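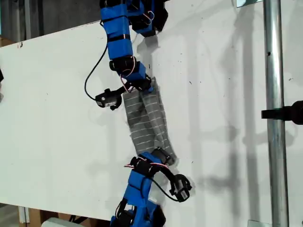
Monday, April 8, 2024

Dye bench, second go at the madder. Coffee first, then everything else!

So the December batch came out more salmon than red, and Benedetta has been (kindly) reminding me of it ever since. Her theory is the water. Our tap water is soft and madder likes calcium, so today I stirred a little chalk into pot B and left pot A plain. Same wool, same alum, same root. The root is the Lencho stuff, the coarse grind, soaked overnight in the gray bucket with the cracked handle.

Per pot:

- 200 g wool yarn, scoured Friday and kept damp
- 4 liters water
- alum at the usual strength, from the new tub
- equal weight of madder to wool, in a tied stocking

I brought both up slowly, really slowly, the hot plate on the low mark and me standing over it like it was a custard. Last time I let it get away from me and that's where the browns come from, I'm pretty sure. Held both at 52 °C on the probe. Pot B went a deep brick color early on and I got very excited and called Ada over, and she said all dye baths look good in the pot, wait until it's rinsed. Fair enough.

Rinsed one short skein out of each after lunch. A is orange, a nice orange, the kind you'd put on a kid's hat. B is red!! Not a Turkey red or anything, but if you asked a stranger they would say red. Both still wet, so tomorrow could take me down a peg. The rest of the yarn is staying in to cool overnight with lids on. Please don't drain the pots, whoever opens up.

Other bits:

The Praker scale is drifting again. I zeroed it before every weighing and it still crept up while I was reading it. Eyvindur has the test weights in his drawer, ask him.

Adelmo wants to know if we can do enough for his blanket order, and I said let me see it dry first. He'd need the big pot, and I have no idea how evenly that one heats. Worth a plain water run with the probe in a few different spots before we risk good wool on it.

Next: half the chalk in one pot, and vinegar in the rinse on a scrap to see if the red shifts. Also need more stockings, both of these have ladders now and there were bits of root all through the A skein. Took me forever to pick out.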